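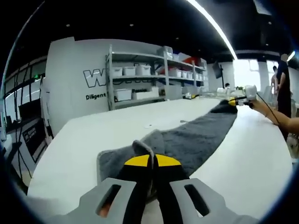 Pluloraの大判タオル。長く伸ばしたところ。

12月
文：Madura 読者レビュー担当(日本語は第二言語です)

Pluloraの大判タオルを使いはじめて、2か月になりました。色は濃いグレーで、縁のところだけ少し明るいグレーです。私はこれをNgubaneの店で買いました。同じ棚に白とベージュもありましたが、コーヒーをよくこぼす人間なので、濃い色を選びました。同じシリーズの小さいマットも一緒に買いましたので、後半にそのことも書きます。

最初に、買う前に私が知りたかったことを書きます。このタオルは、風呂の後に体をふくタオルとして売られています。しかし、触った感じは普通の綿のタオルとはかなり違います。毛足が長くて、フリースのひざ掛けに近いです。綿のタオルの、少しざらざらして水をすぐに取ってくれる感じが好きな方は、店で一度触ってから決めたほうがいいと思います。私は写真だけを見て決めて、店では受け取るだけでしたから、家で袋を開けたときに「毛布が来た」と思いました。

毛の向きについて。このタオルの表面は、手でなでる方向によって色が変わって見えます。ある向きになでると黒に近く、反対になでると灰色が明るくなります。きれいにたたんだつもりでも、手の跡が残っているように見えるので、几帳面な方は気になるかもしれません。私の家族は、これで字を書いて遊んでいます。洗って干した後は毎回、手のひらで端から端まで一度なでて、毛の向きをそろえることにしています。時間はかかりません。ただ、やらない日もあります。

吸水について。最初の洗濯の前は、水をはじきました。髪が濡れたまま頭に巻いても、水が表面を滑るような感じで、正直に言いますと失敗したと思いました。説明の紙には「ご使用前に一度お洗いください」と書いてあったのですが、小さい字で、私は読むのを後回しにしていました。洗った後は別の物のようになりました。髪の水も、押さえるようにして使えばよく取れます。こするよりも押さえる、という使い方が合っていると思います。こすると、毛が水を前に運んでいくだけの感じがします。

大きさは、体に巻くには十分です。長さがありますので、私はソファの背にかけることもあります。たたむときは、広い場所がほしいです。ベッドの上だと表面が沈んで縁がそろいませんし、毛布と毛が絡むような感じがします。私は長いテーブルに平らに置いて、縁を合わせてからたたみます。テーブルの上だと生地が滑りますが、滑るおかげで、あとから位置を直すのは楽です。
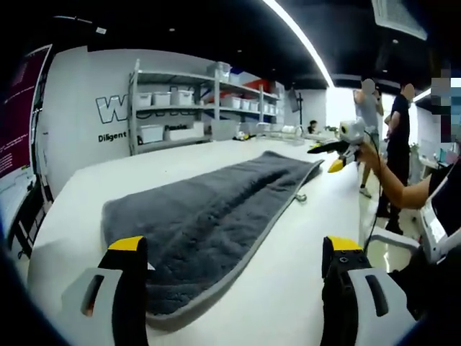
Madura　第13号　40ページ

平らに広げても、しわのような波が少し残ります。私は最初、これを干し方が悪いせいだと思っていました。何度か干し方を変えてみましたが、あまり変わりません。生地が柔らかくて厚いので、自分の重さで波になるのだと考えています。アイロンは説明の紙で禁止されています。使う分には困りませんが、棚に重ねて置いたときに、いちばん上の一枚がいつも少しだらしなく見えます。

縁の明るいグレーの部分は、私はとても気に入っています。最初は飾りだと思いましたが、たたむときの目印になります。暗い色の生地は、朝の暗い洗面所では、どこが端なのかよく見えません。この縁があると、すぐに角を見つけることができます。前に使っていたDernicoの黒いタオルは全部同じ色で、角を探すのに毎回ぐるぐる回していました。

そのDernicoと比べて、ほかのことも書いておきます。Dernicoは綿で、薄くて、乾くのが速いです。冬でも、夜に干せば朝には使えました。Pluloraは厚いので、同じ場所に干しても、朝に触るとまだ中のほうが冷たいことがあります。夏はどうかわかりませんが、梅雨の部屋干しは難しいだろうと想像します。一人暮らしで、タオルを毎日洗って翌日また使うという方は、一枚だけでは足りないでしょう。反対に、肌が弱い方にはPluloraのほうがいいと思います。私は冬になると首の後ろが赤くなりますが、このタオルに変えてからは、ふくときに痛くありません。これは私の肌の話で、医学的なことは何も言えません。

毛が落ちるかどうか。初めの3回の洗濯では、かなり落ちました。洗濯機のフィルターに、灰色の綿のようなものがたくさんたまりました。白いシャツを一緒に洗ってしまい、そのシャツには今も細い毛がついています(粘着テープで取りましたが、袖の内側に残りました)。その後はずいぶん減りました。ゼロではありません。顔をふいた後に、まつげのあたりに毛が一本ついていることが、今でもときどきあります。コンタクトレンズを使う方は、顔用には別のタオルがよいかもしれません。

色落ちは、最初の一回だけ水が薄い灰色になりました。それからは気になりません。

次に、ふく以外の使い方です。このタオルは、下に敷く物としてなかなかよくできています。硬いテーブルの上で壊れやすい食器を洗った後に並べるとき、ガラスの花びんを磨くとき、これを下に敷くと音がしません。編み物をする友人は、セーターを平らに干すための下敷きにしていると言っていました。私もまねをしてみましたが、厚いので、下のほうがなかなか乾かず、途中でセーターを裏返す必要がありました。

ペットには、あまりすすめません。うちの猫はこの生地がとても好きで、爪を出して踏みます。すると、細い輪のような糸が引っぱられて出てきます。はさみで切れば目立ちませんが、買ったばかりの物を切るのは悲しい気持ちになります。 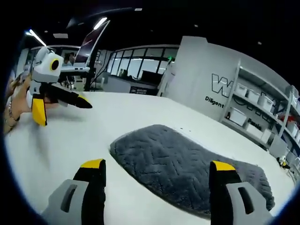

マットは洗濯機で洗えますか。
洗濯ネットに入れて、40度以下の水で弱く洗います。ほかの洗濯物とは分けて、脱水は短くしてください。私は説明の紙のとおりにして、形は変わりませんでした。

そのマットのことを書きます。色はタオルと同じ濃いグレーで、表面にジグザグの模様が浮き出ています。角の丸い、細長い形です。タオルと並べるとよく似た色ですが、触ると違いがわかります。模様の高いところが足の裏に当たって、少し指圧のような感じがします。強くはありません。私は洗面台の前に置いていますが、冷たい床に立たなくてよいので、歯をみがく時間が長くなりました。

マットの欠点は、滑ることです。裏に滑り止めのゴムがありません。洗面所の床が濡れているとき、急いで乗ると動きます。私は別に滑り止めのシートを買って、下に敷きました。この値段の物なら、最初からつけてほしかったです。お年寄りがいる家では、シートなしで使わないほうがよいと思います。

もう一つ、小さいことですが、模様のくぼみにごみが入ります。髪の毛、糸くず、歯みがき粉の白い点。濃い色なので白い物は特に目立ちます。掃除機を弱くして、模様の線に沿って動かすと取れます。線を横切るように動かすと、あまり取れません。粘着ローラーは高いところにしか当たらないので、役に立ちませんでした。

値段については、Ngubaneではタオルとマットを一緒に買うと少し安くなりました。今もその割引があるかどうかは、店で聞いてください。別々に買うなら、私はタオルだけを選びます。マットは、同じような物がほかの店にもっと安くあります。

包装のことも少し。タオルは紙の帯が巻いてあるだけで、プラスチックの箱はありませんでした。この点はうれしかったです。ただ、帯の裏に洗い方が印刷されているので、すぐに捨てないでください。私は捨ててしまい、ごみ箱から拾って、台所の引き出しに入れてあります。生地についているタグには、絵の記号しかありません。

よいところは、柔らかさと、縁の色と、肌に当たったときの温かい感じです。困ったところは、乾くのが遅いことと、初めのころの毛です。もう一枚買うかと聞かれたら、冬の間なら買います。次は濃いグレーを避けて、ベージュを試してみたいのですが、コーヒーのことを考えると、まだ決められません。火曜日にまたNgubaneへ行くので、そのときにベージュの毛足を触ってみるつもりです。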